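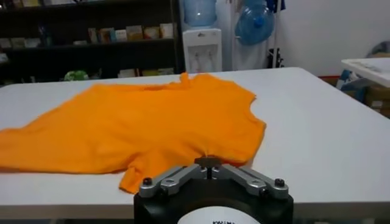
GROMEMIK, November – Folding a T-shirt takes most of us a few seconds, and we never think twice about it. The students in the Totum robotics club have been thinking about it all fall, bless them, and they've gone through up to 50 tries in a single evening!

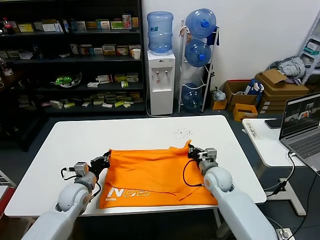 "The corners are what get you," says Mireille Chidiac, who coaches the club and still folds her own laundry by hand – badly, she admits. Her five newest members start on one orange shirt and stay with it until spring.

Filed under: Schools & Clubs

Related
Hakim Library Reopens Its Workshop
221 Kites Over Celtari

We use cookies to improve your visit. Accept | Settings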